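Participants wanted: remote control study on two-arm gear assembly

The Folto group is looking for 28 adults to take part in a study of how people steer a pair of simulated robot arms. You will work at a desk with two hand controllers and a screen. No experience with robots is needed.

Each visit has 14 short trials and one longer task. Half of the group will use our older control method, Tosen, and the other half will use Clonis, which lets the operator shift the grip on a part without putting it down first.

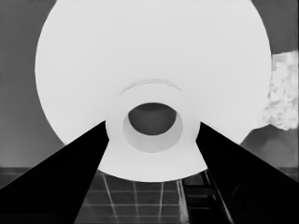
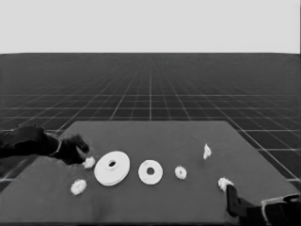 Our question is how operators divide work between the left and right hand when the parts differ a lot in size. In the April pilot, people using Clonis dropped 33 percent fewer parts, but they were slower at the start. Picking up the large disc by its raised center is the step we most want to look at, along with the reach for the small gear-like pieces spread across the table. Your hand movements and the positions of both arms will be recorded, and no video of your face is kept.

You must be 18 or older, have normal or corrected vision, and be able to use both hands comfortably for the full visit. Pay is $20 per hour. Visits take place in the Gulyás building, ground floor.

To sign up, write to Abbas Shahbazi at the study desk by 26 Sep 2018 and list the times you are free.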